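Search the manual
Enter part no. or keyword Go

4.3 Re-seating the wrist camera and checking the pick

Do this after any finger change, any collision, and any visit from someone who says they "barely touched it." Applies to the Iltar bench arm on the Carhuamaca mount.

1. Press Hold, then switch the arm off at the rear. Wait for the fan to stop.

CAUTION: The arm sags when power drops. Support the forearm with your free hand.

2. Loosen both camera screws and push the bracket back against its stop. You will feel a click. If you feel a crunch, see 4.6.

3. Tighten the screws 2 at a time, a little each, so the bracket doesn't twist.

4. Power up and load program 238. Set speed to 70 percent. Full speed is for people who enjoy shopping for fingers.

5. Set out the basket and the painted cubes - red, green and blue - and open the live view. The fingertip should show at the bottom, with the table ahead of it.
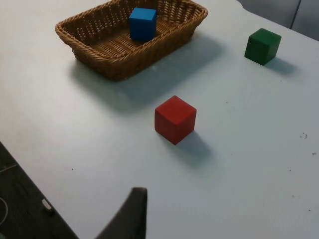 6. Jog toward the red cube and stop short of it. If the finger points to one side, go back to step 2 and be humble about it.

7. Run one pick into the basket. The arm can take up to 70 seconds to think this over the first time. Leave it alone.

NOTE: Wipe the tabletop before saving. Emiliano Xolalpa once spent a whole shift tuning the vision around a crumb.

8. Save the offset under your own initials. Arnulfo Arango's are taken, repeatedly.

Revised 17 Apr 2019

3 shares 2 comments

Related
4.4 Replacing a finger pad
4.6 Noises and what they cost
Catmont controller: clearing a stuck Hold
Flokthorpe cable kit, fitting notes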